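Publish the thing or don't hold it

Opinion 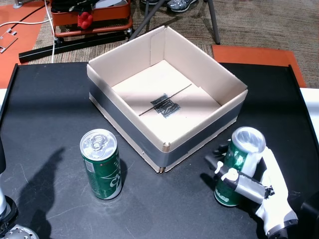

A cardboard box bound in grey tape, with a marker scribble on the bottom.

Thirteen months. That is how long the inquiry into the Pekcombe bypass contract has been sitting, and in August we got another extension. Two lines on the inquiry's web page, put up at ten to six in the evening when most people had gone home. More time needed, thank you for your patience.

I have no patience left, sorry. And I doubt many in Pekcombe have.

Quick recap for anyone who moved here lately. The council gave the bypass work to Hendriks. Hendriks passed a good chunk of it down to Nedulik, a firm hardly anybody had heard of, and the costs went up, and then up again. The road stopped at the Trilley roundabout. It still stops there. You drive up to a row of cones and a fence and you turn round. After a lot of shouting the council agreed to an independent inquiry with a chair, two panel members and a promise that it would be quick. Everyone clapped. I clapped.

Since then: 2 public sittings. The rest behind closed doors. No interim report, no list of who has been asked to give evidence, not even a timetable.

Now I know the case for taking it slowly, I have heard it often enough at the bus stop. Do it properly. Don't rush the panel. People's names are at stake, and a firm that is wrongly blamed could go under and take jobs with it. Fair points, all of them. I would not want my own conduct judged by somebody in a hurry to get to lunch. Witnesses have to be given time to find papers and get advice. If a draft criticises someone they should see it first and get a chance to answer. That takes weeks, sometimes a lot of weeks.

But thirteen months, for one contract? With two sittings?

What bothers me more than the delay is who the delay suits. Officers who signed off the payments retire or go to other councils. Emails get lost when a system is swapped over. Memories go. A witness who could have told you in the first month exactly what was said in a meeting will, by the second winter, tell you he can't be sure. He may even be telling the truth. And there's an election coming, and wouldn't it be handy for some people if the report landed the week after.

I am not saying anyone has planned it that way. I don't know. That's the trouble with closed doors, you are left guessing, and people guess the worst. I heard three different stories in the post office queue alone, none of which I can repeat in print.

The council's reply when I wrote in was that the inquiry is independent and they can't interfere with its timing. Well. They wrote the terms of reference. They agreed each extension. They pay for it. Independence means you keep out of what it finds. Asking when it will finish is not interference, it is the least you would ask of a plumber.

And the cost, while we're on it. The last published figure had the panel's legal adviser at £925 a day. Maybe that's the going rate, I'm no expert, but nobody at the town hall would tell me how many days have been billed. It's our money. Put it on the website. It would take someone ten minutes.

Three things then, and none of them need a new law. Set a closing date, a real one, and make the chair come and explain in public if it's missed. Put out the evidence that isn't in dispute – the tender papers, the payment dates, the minutes – without waiting for the final report. And hold the remaining hearings in the open unless there is a reason not to, with the reason written down. Other inquirys manage it.

Trilley residents have had lorries cutting through for the whole of this. They were told the bypass would end it. They're owed a road, but before that they are owed an account of why they haven't got one, and who decided to keep paying for it after the work had stopped.

If the finding turns out to be that it was all bad luck and wet ground, fine. Say so, with the papers attached, and I will read it and shut up. Hendriks should want that too. So should Nedulik, if they have nothing to worry about, their name has been hanging over this town for more then a year without anyone saying what they did or didn't do.

The next extension request is due before the full council shortly. Councillors can vote no. I'll be in the public seats, there are usually plenty free.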